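Let the robotics club be slow

Every June the student robotics club at Ekside has to explain itself to people who want to see something move. I think we should stop apologising for the quiet weeks, because I love them! 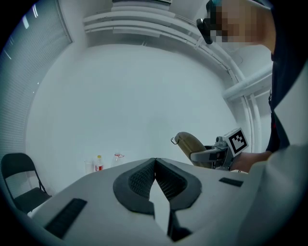 EKSIDE, June 2019

Our project, Oltlow, is meant to teach a robot to handle things by learning from people. So we pick things up, put them down and do it again, with grippers held in our own hands. The target for the term is 900 recordings and we have 207. Visitors find this dull – I find it thrilling, and I'm usually the one who has to be told to go home.

A hand knows so much! Try holding something round and brown and fuzzy, like an enormous kiwi fruit, in a soft black holder, and you start thinking about pressure and angle in a way no lecture ever got out of me. Toivo Niskanen, who started the club, calls it homework for the fingers, and first-years get it in an afternoon. 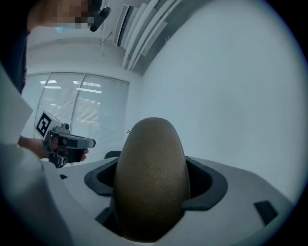 What the Bulleck Cup misses

I like the Bulleck Cup, I really do, and I shouted myself hoarse at the last one. But it gives 500 points for speed and 300 for everything else, so teams build for one loud minute. Where are the points for good records, or for a gripper that a newcomer can pick up and use?

I'd split the marks evenly and let every team show its practice room as well as its machine. Ours has blinds, folding chairs and people talking about fingertips, and I would put it in front of any judge – cables and all. 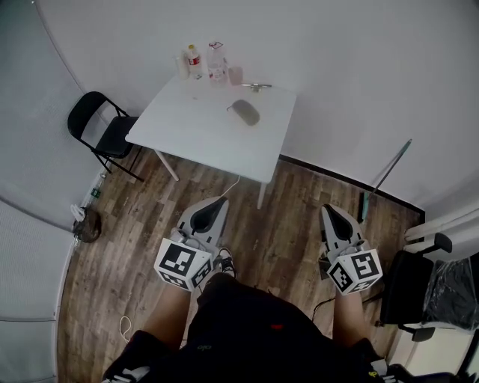

Two hand-held grippers on the floor of the Oltlow practice room.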